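Thread: Handheld gripper demos vs. teleop for thin, floppy stuff

brudow_bench
Month-end summary from our corner of the lab, since a few people asked. We collected 277 demos of putting books into a desktop file organizer, all of them with a person holding two grippers and doing the job by hand. No arm involved until the policy runs. Then we trained the same network on the same number of teleop demos and compared.

Handheld data won, 54 percent to something I would rather not type. Books only, one table, one organizer. Please don't write me about generality, I've met it.

claslow_kid
What was the teleop number?

brudow_bench
Fine. 5 percent.

rwhitlock
Five is not a baseline, it's a cry for help. Who drove the teleop?

brudow_bench
Abdelilah Helmy and me. He is good. I am the other one.

rwhitlock
So half your baseline is your own thumbs. I'd want the numbers split by operator before I believed any of this. We had the same thing on the Kleinschmidt runs, where the "method gap" shrank to almost nothing once we threw out one grad student. (His data. He's fine.)

brudow_bench
Fair, and I'll post the split. But I don't think it's all thumbs. Paperbacks are miserable over teleop. You can't feel the cover start to bow, so you either squeeze too hard or drop the thing, and both of those go into the training set looking very confident.
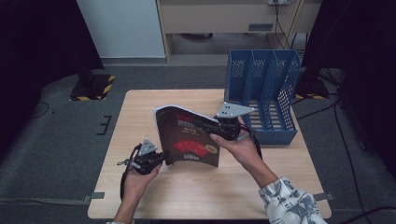
With the grippers in your own hands you get the bend for free. You load up the spine a little, it pushes back, you ease off. None of that force is recorded, mind you. What gets recorded is the motion of somebody who could feel it, and my claim is that the motion is enough.

ilano_steve
Enough for 54 percent.

brudow_bench
Yes, thank you.

ilano_steve
I do like the result. My gripe is that human wrists do things your arm can't. How many demos did you toss for being unreachable?

brudow_bench
None before training. We filtered afterward and retrained, and it came out 2 points better, which I'm calling noise until I have more seeds.

rwhitlock
It is noise.

claslow_kid
Did you try hardcovers?

brudow_bench
Tried them on the policy, never in the data. It treats a hardcover like a paperback with a bad attitude and keeps waiting for it to flex. Abdelilah wants to mix in both next round. I want to fix the wrist filter first — we are discussing it like adults, over email, from adjacent desks.

rwhitlock
Post the operator split.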